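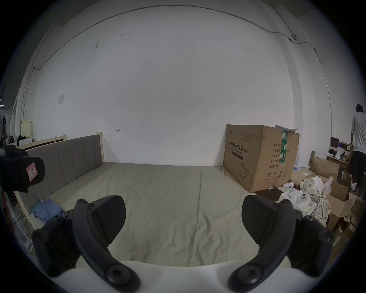
How I compare hand-held grippers on a bed

Last updated 2 September 2024

If you've only tested your grippers on blocks and cups, cloth is going to humble you. It did me! I had two pairs of hand-held grippers to choose between, one from Hiltley and one from Voranell, and on my desk I couldn't tell them apart. Both picked up everything I put in front of them. Then I tried folding a T-shirt with each and had a favorite inside one afternoon.

So this is the routine I use now. It takes an afternoon if you're only comparing two pairs, and longer if you start swapping cameras too (I always start swapping cameras). You need a bed, a few pieces of clothing, and a second person for one of the steps.

Before you start

Charge everything. Empty the memory cards. Wipe the finger pads with a damp cloth and let them dry, especially if they've been handling cardboard, which leaves a fine dust in the ribs that makes good pads look terrible.

Put a paper label on each gripper and write on it by hand. I used to trust myself to remember which one was the left. Then I spent a whole evening matching video to the wrong log, and now I own a lot of stickers.

Pick your clothes and keep them. Mine are a soft jersey T-shirt, a plaid shirt and a small thick towel. The important part is using the same pieces for every gripper, because a brand-new shirt is stiffer than one that's been through the wash a few times.

Step 1. Check the opening by hand

Squeeze the trigger all the way and let go, slowly, while looking at the fingertips. Do the pads meet flat, or do they touch at the tip first and close toward the base? For cloth I like tip first. A pair that closes at the base first will push a thin sheet out in front of it like a little snowplow.

Next, slide a piece of paper between the tips and close gently. If it pulls out with no drag at all, tighten the finger bolts and try again. My Voranell pair had a gap on one side out of the box and a quarter turn fixed it.

Step 2. Check what the camera sees

Hold the gripper over the bed at the height you'd really work at and watch the live picture. You want both fingertips in view when they're open and also when they're closed. Wide lenses make this easy, and they also bend everything near the edges, so get used to the bed looking like a pillow.

I shoot at 60 frames a second. Slower is fine for folding, but I like being able to step through the moment the fingers close, and that moment is very short.

Turn auto exposure off once you're happy with the light. A pale duvet fills most of the picture when you lean in, the camera darkens to make up for it, and black fingers turn into one black blob. Lock it while you're pointing at the brightest bedding you plan to use, then check that you can still make out the bolt heads on the fingers. If you can, you have enough shadow detail.

Step 3. The two-corner pull

My favorite test, and the one I'd keep if I could only keep one. Lay the T-shirt down messy. Don't smooth it first! Take a hem corner with one gripper, find an edge on the other side with the second, and pull gently until the cloth between them goes tight.
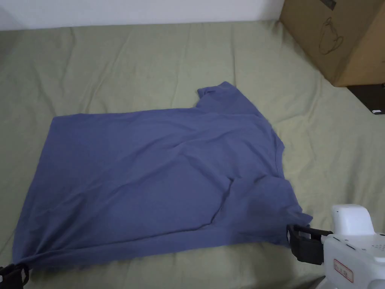

Black jaws on the hem corner, white gripper on the sleeve edge.

What you're looking for is creep. Hold the pull for a slow count of 5 and see if the cloth slides in the jaws. A little movement at the start is normal, while the fabric settles. If it keeps going, you either have slick pads or not enough squeeze, and you can find out which by squeezing harder and trying again.

Do the pull with one layer in the jaws, then with two. Two layers is where the pairs really split for me. The Hiltley jaws held the outer layer fine and let the inner one slip, so I'd end up with a shirt that looked folded on top and was a mess underneath. The Voranell jaws held both. On the towel it was the other way around, and the Hiltley pair was much nicer to use.

Write down where you grabbed as well as how it went. Sleeve edges, hems and collars all have different thickness, and "it slipped" means nothing a week later if you can't remember which one it was.

Step 4. Pick up from flat

Smooth the T-shirt out this time and try to lift one layer from the middle, with no edge to grab. Come down with the fingers open a little, press lightly, close, lift. Count how many tries you need before you have a clean pinch. Expect to pick up the bedsheet along with the shirt sometimes – everybody does – and put that down as a miss.

The trick I learned from Gertraud Prantl at Ristton is to tilt the gripper so that one finger touches down before the other. The first finger pins the cloth and the second one sweeps it in. It felt awkward for ten minutes and now I can't do it any other way.

Step 5. Change the bedding and do it all again

I run everything on a green sheet and then on an off-white duvet. The sheet is thin and sits on a firm mattress, so the fingers hit bottom right away. The duvet gives. You can push down into it quite far before you feel anything, and a trigger that seemed nice and light on the sheet can suddenly feel vague.

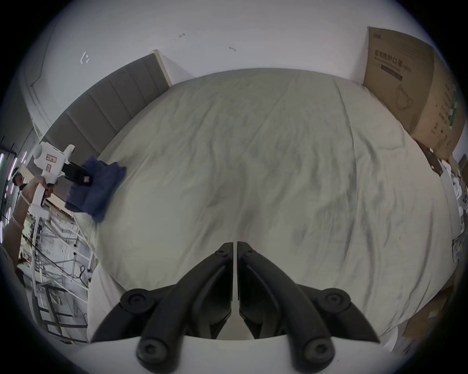

It's also a good time to bring in your second person. Have them hold a folded piece in their gripper at the side of the bed while you work your way around with the other one, then trade places. You'll learn a lot about handles this way. My hands are small and I can hold the Voranell for an hour, but my taller friend found the grip cramped and asked for the Hiltley back after three shirts.

Watch each other's wrists too. If somebody keeps bending way over to get the fingertips flat, the finger angle is wrong for the height of that bed, and no amount of practice will make it comfortable.

Step 6. Wear them in a bit

First-day results can fool you. I open and close each gripper about 500 times before I repeat the two-corner pull, usually with a podcast on. Springs loosen up, bolts back out, pads lose that factory shine. The Fankhauser replacement pads I tried in May were slippery when new and got better with use, so I'm glad I hadn't sent them back.

After that, put a dab of thread locker on any bolt that moved. Use the removable kind.

Keeping notes

I use one line per try: gripper, cloth, bedding, where I grabbed, number of layers, held or slipped. Leave a column for comments. Mine is full of things like "thumb sore" and "trigger squeaks," and I go back to those more than I go back to the numbers.

If your two pairs come out close, go with the one that's easier to get spare fingers for. I ended up keeping the Voranell pair for clothes and leaving the Hiltley set up for towels, with the old pads still on it until the next batch comes in.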